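Workshop > Furniture > Reviews > Tables and Benches

Jusard Fixed Work Table, white top
Reviewed by Tahmineh Mousavi, February 2025

I bought this table in August to replace a folding one that had developed a sag in the middle. It is used for paper cutting, soldering and general repair work, most days of the week.

Assembly took 30 minutes with the supplied hex key. The legs attach with 4 bolts each, and the holes lined up without persuasion. One leveling foot had a burr in the thread and needed a tap run through it before it would turn. The instructions are a single sheet with no torque values. I tightened everything by hand, then again after a week, and nothing has moved.

Stiffness is good along the length and only fair front to back. Leaning on the front edge while sawing produces a small sway, which disappears if the table is pushed against a wall. I compared it with the Hashemi bench at the Sorkville tool library. The Hashemi is stiffer, but it weighs far more and takes two people to shift.

The finish resists pencil, flux and most inks. Isopropyl alcohol did no damage. A hot iron tip left a faint brown ring that three cleanings have not removed - use a mat. Glare is the other drawback. A white top under overhead lights is tiring for fine work, and I now keep a gray cutting mat down for anything with small parts.

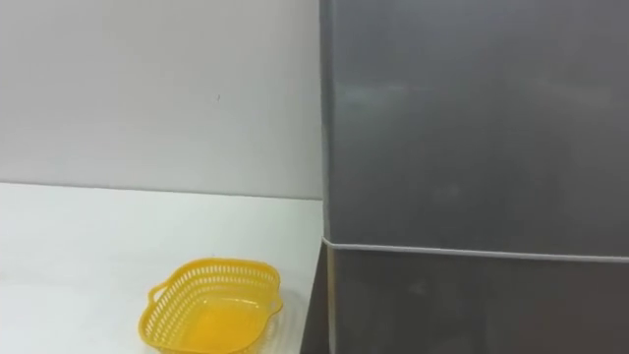 White tabletop against a plain white wall.

The Iletano clamp-on vise fits the front edge with the pad fitted. Without the pad it marks the underside. Drawer rails are sold separately and I have not tried them.

Stiffness: 3 out of 5
Surface: 4 out of 5
Instructions: 2 out of 5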